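4. Collecting your first demonstrations

By now you should have Akus installed and the hand-held gripper charged (if you haven't, go back to section 3, I'll wait). This section takes you through recording the tabletop set we used for our grasp-width result. I wrote it with Paula Nedelcu looking over my shoulder, so wherever you see a caution, one of us has already made that mistake.

Our question was pretty simple: does a policy get better at closing on small or fragile things if people vary how wide they open the fingers on the way in? The set we trained on has 3,000 demonstrations, and 2,771 of them made it through the filter in step 7. You don't need that many to start. We saw the effect at 510 and it kept growing from there!

1. Put your objects on the table and start the recorder with the fingers fully open. Hold still until you hear the beep.

2. Check the live view before you move. You want both pads in the picture, one on each side, with clear tabletop in the gap between them. If only one pad shows, the camera mount has slipped – loosen it, straighten it and tighten it again.

3. Pick your target and say its name out loud. Akus saves the audio with the clip and uses it as the label.
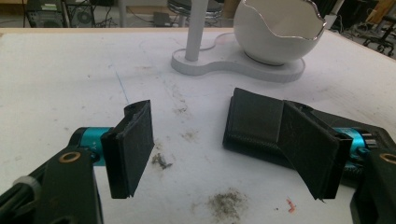 Figure 4.1. Gripper view with both pads showing and the eggshell-shaped bowl farther back on its stand.

4. Move in at a normal walking-around-the-kitchen speed. I know it's tempting to go slow and careful, but slow clips taught our policy to hover, and then it took us most of April to get rid of that.

5. On the way in, change the opening at least once. Wide then narrow is fine, narrow then wide is fine too. Please don't do the same pattern every time (I did, for a whole afternoon, and had to throw the lot out).

CAUTION: Thin rims, like the zigzag one on the bowl in Figure 4.1, are easy to chip. Grip low on the body and stop squeezing as soon as you feel contact.

6. Lift, hold for a couple of seconds, set the object down and open the fingers all the way. Press the trigger twice to end the clip.

7. Run the Rashidi filter over the folder. It drops any clip where tracking was lost or the fingers never changed width. Dropped clips go into a side folder, so you can look through them and rescue any you disagree with.

NOTE: Dust and scuffs on the tabletop are okay for this set. We trained one version on wiped tables only and it did worse at the Buronbridge lab, where the benches get plenty of use. Do brush off the pads between batches, though, or small things start to slide.

8. Copy the kept clips to the training machine and go on to section 5. If the upload stops with error 562, the clip names have spaces in them. Rename them and run it again.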